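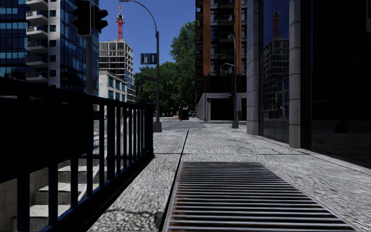
Chapter 2
A Pavement Rover in the Shed

By the time you reach the end of this chapter you'll have a small wheeled robot that can follow a street for 500 metres, and it won't have left your computer. I love this stage of a build! You can get things badly wrong before tea, change one number and have another go.

Our rover is called Plesen. We put the first one together on a shared bench at the Vostomcombe workshop, using a Pustano motor board and two Hämmerli gear motors, but the driving was all worked out in a simulated town first. Every view of the street in this chapter comes from that town. The blue sky costs nothing, and the kiosk with its bright snack packets never shuts. 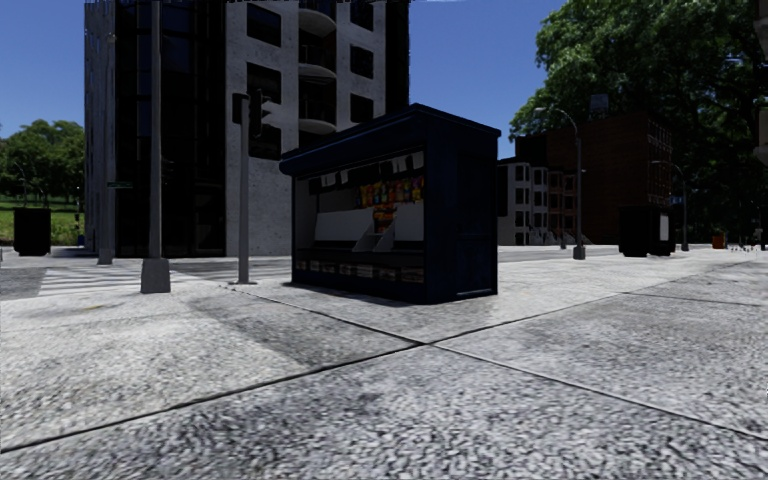
2.1 What the rover has to notice

Start at ground level. A robot this low meets the world as joints, edges and changes of colour, and a shadow can trouble it far more than a building does. Our first program took the border between sun and shade for a kerb and steered hard away from it.

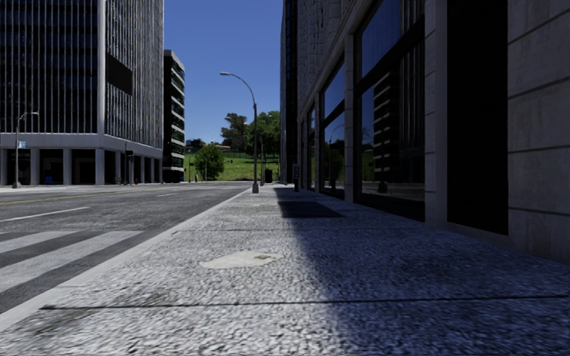
We fixed that by comparing each edge with the one found a moment earlier, and by asking whether the ground on both sides had the same speckle (a lovely trick, and only 27 lines long). You'll write your own version in February's project, so keep your notes.
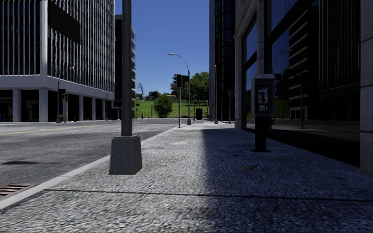 2.2 Before you begin

Make a folder called plesen and copy the town files into it. Open the settings, set the start point to 278 and leave the speed at its lowest value. Then press run, and watch the kerb.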